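Bring Back the Borrowed Cup of Sugar

I grew up on a street where people were always at the back door wanting something. Flour, an egg, two stamps. My mother kept a running tally in her head and never once collected on it. Now I live in Tevthorpe, in a building with 42 apartments, and until December I'd never asked a single person in it for anything!

Then one evening, at 9, halfway through a cake, I ran out of baking powder. The store was closed. I stood in the hall in my socks for a while (embarrassing) and finally knocked on Valquíria Meireles's door. She's 81. She gave me the whole can and kept me talking for most of an hour, and the cake was a bit flat, but who cares.

I think we've gotten way too proud about this stuff. We'll pay a delivery fee on a lemon before we'll bother a neighbor. My friend Simone says it's just good manners to leave people alone, and we've argued about it more than once. I say being asked is kind of nice. It means somebody figured you'd say yes.
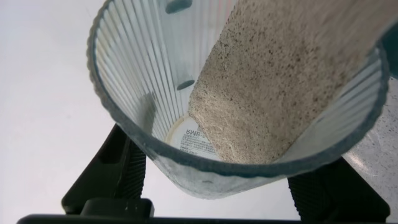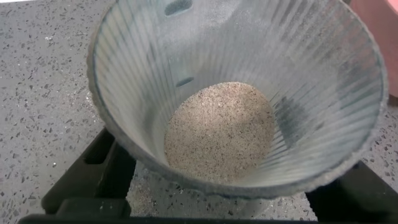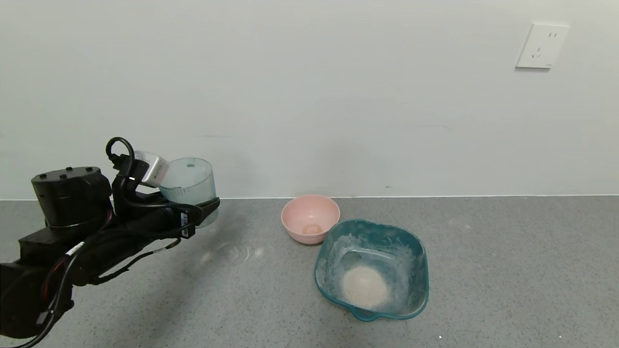
Do you have to pay back exactly what you borrowed?

I wouldn't worry about it. Bring something back within a week or so, and if you borrowed sugar and return a few cookies, fine by me.

What I can't stand is the app version. Our building has a group chat, and a request for one onion gets a thumbs-up from somebody on another floor and then silence. Go knock. Take a bowl with you. If they don't answer, try the next door down, and yes, I'm including mine.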